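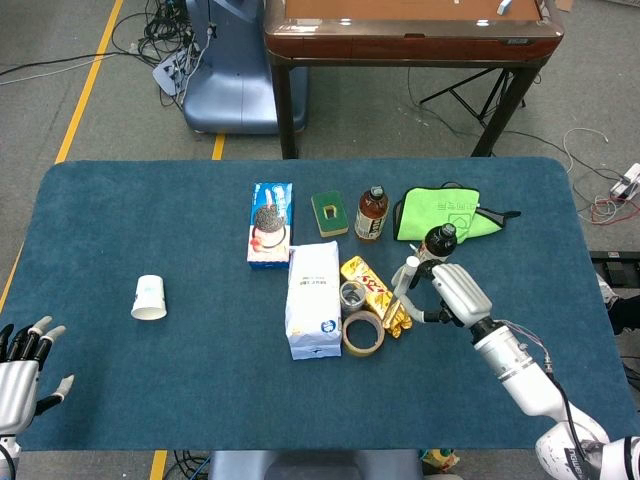

*A dessert box at the back of the table, with a paper cup on its side on the blue felt.*

# Warton's soup kitchen swaps the stockpot for the bean pot this winter

If you have walked down the hill into Warton at lunchtime lately you may have noticed that the smell coming out of the old chapel hall has changed. The chicken and leek that has seen so many of us through the cold months is taking a rest until spring, and in its place there is a thick white bean and barley soup, with plenty of garlic and rosemary, a good glug of olive oil and (on the days when somebody has been generous with the cheese) a parmesan rind bobbing around in the pot.

The change is the work of Rodrigo Tejada, who took over the Warton Winter Kitchen from Dong-hyun Song at the end of the summer and has been quietly trying out recipes on his neighbors ever since. He grew up eating beans most days of the week and says he never once felt hard done by.

"My grandmother would put them on before she went to bed, very low, and the whole house smelled of bay leaves in the morning," he told us over a bowl of it, while also buttering bread for the table behind. "I wanted people to have something like that to come in to. It fills you up and it's kind to your stomach, and you can eat it again the next day and it's even better."

The kitchen served 2,000 bowls last winter, which was more than it had ever managed before, and the cost of chicken was starting to pinch. Dried beans come from the Abbasi family's shop in Avthorpe, who have been letting the kitchen have them by the sack at a very friendly price, and the barley comes from the same place. Rodrigo soaks the beans for 12 hours, drains them, and then lets them simmer gently with onion, carrot and celery until they are soft enough to squash against the side of the pot with a spoon. About a third of them get mashed and stirred back in. There's no cream in it at all, although you would swear there was.

Anyone who has to stay away from gluten will be glad to hear that a second, smaller pot is made with brown rice in place of the barley, and it has its own ladle and its own end of the counter. Just ask when you come in. The bread on that side is a seeded loaf from the Skivari bakery, baked without wheat, and it toasts up beautifully if you don't mind waiting your turn.

Dong-hyun hasn't gone far, you will be pleased to know! He still comes by to make his ginger and pear compote, which goes out in little dishes after the soup, and he has promised a big batch of his pumpkin porridge for the December supper. There is room for roughly 100 at that one, so do put your name on the sheet by the door if you'd like a seat. Children are very welcome, and so are folks who only want to sit somewhere warm for an hour with a cup of tea.

Lunch is served from noon until everything has gone, and you pay whatever you can manage, or nothing. If you have a glut of carrots or a jar of bay leaves you'll never get through, the kitchen would love to have them. Rodrigo is also looking for a second big pot with a lid that fits, as the present one has to be held down with a brick wrapped in a dish towel.

The recipe, cut down to serve 6, is on a card by the bread. Take one home with you.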